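Workshop news -- the sorting arm

Quick one this month, sorry, written standing up between two other jobs.

The arm is back on the bench at Pokard and it moves! Kwabena Agyeman rewired the base over two evenings and Nadhirah has got the jaws closing evenly at last. Before that the left one got there first and shoved everything sideways. Four motors, one of them second-hand and a bit grumbly. We're calling the whole thing Trosamico, after a vote I lost.

Now on to picking up small stuff. The idea is still the same: tip out the odds and ends drawer, let the arm sort what it can, do the rest by hand over tea. Big bolts are easy. Little mixed bits are were it gets fiddly, and anything curved is the worst of the lot. 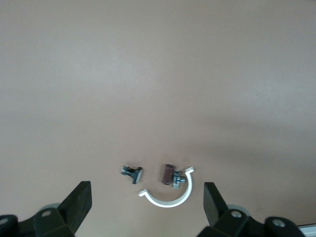 Between the jaws: a small metal part, the brown block with its screw, and the white clip.

Haziq wants softer pads on the fingers, Adi says slow it down first and see. Both probably. If anyone has thin rubber sheet going spare please leave it on the shelf by the door, with your name on if you want it back.

Still to do -- tidy the cable run, a proper stop button you can reach from both sides, and somebody to go through Amirul's code with him becuase he's the only one who understands it. Next session Saturday, usual time. Bring odd bits from your own drawers, the odder the better.

4 comments
2 shares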